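Thread. I have now read more than one "desk reset" guide telling me a messy desk is ruining my life, and I've tried the advice on the desk under my bunk. I have doubts.

First, the guides. They're all written for someone with a whole room. You get a big empty table by a window, one plant, one laptop, no leads. Where does the electricity come from? Has anyone asked?

My setup is a desk tucked in beneath a raised bed. Metal posts, wooden underside above my head, wall right behind. It's a good use of a small room and I'd do it again, but it does mean every lead I own ends up along the back edge.

So step one in every guide is "tame your cables". I bought the Wemer cable box in November. It's a box. You put the power strip inside and the leads come out of a slot at the end, and then you've got a tangle plus a box. It took up half the back of the desk and went in the cupboard after a week.

Then somebody recommended Bonix clips, the stick-on ones. 38 in a pack. They held thin leads fine. Anything with a proper charger on the end pulled them off the wall overnight, and I'd find them on the carpet in the morning.

Anyway, state of play as of 5 March 2019:

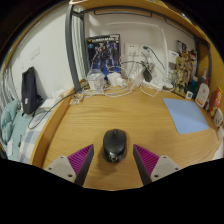 The desk under the bunk. White leads still winning at the back, Gundam box holding up the wall.

I know what the replies will say. "Get rid of the power strip." And plug everything in where? The sockets are on the back wall and there's never enough of them. The strip stays.

"Go wireless" is the other one. The mouse IS wireless. I like it, it's one less thing trailing over the wood. But chargers breed regardless. Every gadget sold as cable-free seems to turn up with a white cable in the packet.

The Fusier blog (827 comments under one post about drawer dividers, I scrolled through far too many) says anything you don't use daily should leave the desk. By that rule the little robot figure in the corner goes, and so does the kit box. No. They're the only things on there I enjoy looking at.

Also, where does "leave the desk" mean, exactly? In a small room it means the floor or the bed. I've tried both. I trod on one and slept on the other.

What did help, and I say this grudgingly: a pale blue mouse mat. It marks out a patch where nothing else is allowed to live. Cost next to nothing. I resisted for ages because I thought mats were pointless on a decent flat surface. I was wrong about that one.

The other thing that half works is shoving everything to the back and sides on purpose and keeping the middle clear. It photographs badly. You can still get an elbow down, though, and I care more about my elbows.

Someone's bound to mention the Esfahani tray, the one that screws under the desktop. I've looked at it. I'm not drilling into oak-coloured anything for the sake of four leads I can't see when I'm looking at a screen.

If you've got a desk under a bunk and you've sorted the cables without drilling, gluing or buying a box, show me the back edge. Not the nice angle, the back edge – with the plugs in.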